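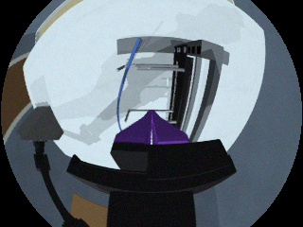
Forum > Kitchen and Pantry > Bread and Baking

Filed under: sourdough, rye, beginners

Rye starter smells like nail polish, throw it away?
Posted by kustura_m, September, 7:40 am

Good morning to all. I keep a rye starter since spring and I feed it every evening with flour from the Hulcombe mill. This week it smells strongly of nail polish remover. It still rises, but it falls again before I wake up. My bread yesterday weighed 935 grams and was flat as a plate. My neighbor Dymphna Conneely told me to throw it away and begin again. I would be sorry to do this - it made very good bread in the summer.

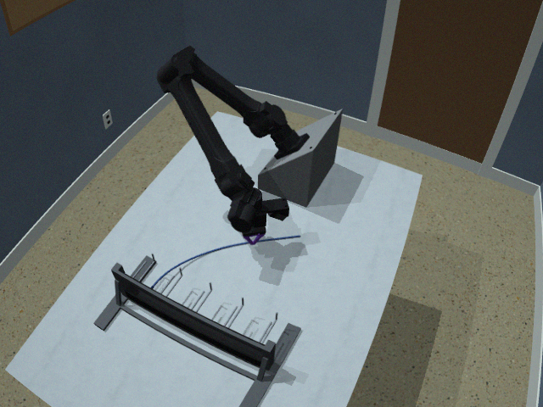

I should add that my kitchen is warm at night and I use equal parts of flour and water. I did not change the jar or the water.

Reply by rcrenshaw, 8:15 am

Don't throw it. It's hungry. Feed it twice a day for 3 days and keep back only a spoonful each time.

Reply by oldcrust, 9:02 am

I disagree with Rafferty. Twice a day is a waste of flour. Use one part starter to 5 parts flour and 5 parts water, once a day, and put it somewhere cooler.

Reply by rcrenshaw, 9:20 am

In a warm kitchen that will still run out by morning. Mine does.

Reply by kustura_m, 12:31 pm

Thank you both. I have a second jar, so I will try one method in each. The cooler one can stand in the cellar. Is it a problem if the top becomes gray?

Reply by oldcrust, 1:10 pm

Gray liquid is fine, stir it in or pour it off. Pink or fuzzy goes in the trash, jar washed with very hot water.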